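Notes on Oiling a Table

March 28, 2024

Several of you wrote in after the last issue to ask how we look after the tables in the reading room, and whether the same method would work at home. It will. We do it twice a year, in March and again in November, and the spring round is finished as of this week. What follows is the method we use, with a few things we changed this time.

We use oil. The tables came to us with a hard clear coat, and for years we left it alone. The trouble with that kind of finish is that once it wears through in one spot you can't fix the one spot. You have to take the whole top down. Ignacio Vidal sanded the first table back to bare wood in 2000 and oiled it, and over the next couple of winters he did the rest. That first table is still in use by the east windows. It has a burn mark and a long scratch, and otherwise it looks fine.

Start by clearing the table and wiping it with a damp cloth and a small amount of dish soap. Wipe again with plain water. Then leave it overnight. People skip this part and put oil over a top that is still damp, and the surface comes up cloudy. If you have already done this, wait a week and sand it lightly, and most of it will go.

Sanding comes next. If the table is in decent shape, one pass with fine paper is plenty. Go with the grain, use your hand and not a machine, and keep the pressure even. Rings from cups usually come out with a second pass. Black rings are a different matter. Those are from metal and water together, and they go deep. We have three tables with black rings and we have decided to live with them.

Get the dust off. A vacuum with a brush does most of it, and a cloth barely dampened with mineral spirits picks up the rest. Open a window for that step and keep it open until you are done with everything.

For oil, we had been buying the Mendetti, which comes in a square can and goes on thin. The hardware store on Manríquez Street stopped carrying it over the winter, so this year we tried the Disora. It is thicker and slower to soak in. It also smells stronger for the first day. Jericho Dagdag did two tables with the last of the old can and the others with the new one, and once they had dried we could not tell them apart by looking. The new one feels a little smoother under the hand. We will see how it does with a summer of elbows and water bottles. 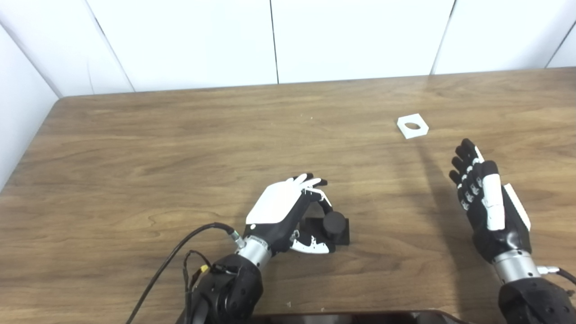
Put the oil on with a lint-free rag. Old T-shirts are good. Pour a small puddle in the middle and work it outward, then go over the edges and the end grain, which will drink up more than you expect. Let it sit for 14 minutes. The can gives a wider range than that, but the room is warm and we have found that going longer leaves it tacky. Then take a clean rag and wipe off everything that has not soaked in. Wipe more than seems necessary. A sticky table is almost always a table that was not wiped enough.

Wait a full day and do it again. Two coats is our usual. A table that has just been taken down to bare wood should get five, one a day, with a very light sanding before the last.

Do the underside too, at least once. A top that is sealed on one face and bare on the other takes up moisture unevenly, and over time it can cup. The long table in the back room did this before any of us worked here, and that is why a pencil rolls off it.

Please be careful with the rags. Rags with drying oil on them can heat up by themselves and catch fire if they are left in a pile. Lay them out flat, outdoors, one layer deep, until they are stiff. We hang ours over the chain-link fence behind the building. After that they can go in the trash. Do not ball them up and do not put them in a bag indoors, even for an hour.

Keep the table out of use for three days after the last coat. It will feel dry before then, but a stack of books left on it will stick, and a sheet of newspaper will leave its print behind. We learned about the newspaper from experience.

Between rounds, a dry cloth is enough for most days. Use water and a drop of soap for spills and dry it right after. Avoid the spray polishes. Many of them contain silicone, and oil does not take well over silicone the next time you want to refresh the top.

As for cost, a can holding 760 milliliters did two coats on all of the smaller tables with some left over. Close the lid tightly and store the can upside down. It keeps the skin from forming at the top, or at least puts it where you can pour past it.

Two other items on the same subject. The chairs have not been done yet and will wait until fall. Some of them need gluing first, so if you sit down and feel one wobble, please turn it to face the wall and we will pull it. And the side tables from the old Cerkonport branch are still in the basement. They are sound but the tops are badly dried out. Anyone who would like one to practice on can ask at the front desk and take it home, provided you can carry it up the stairs yourself.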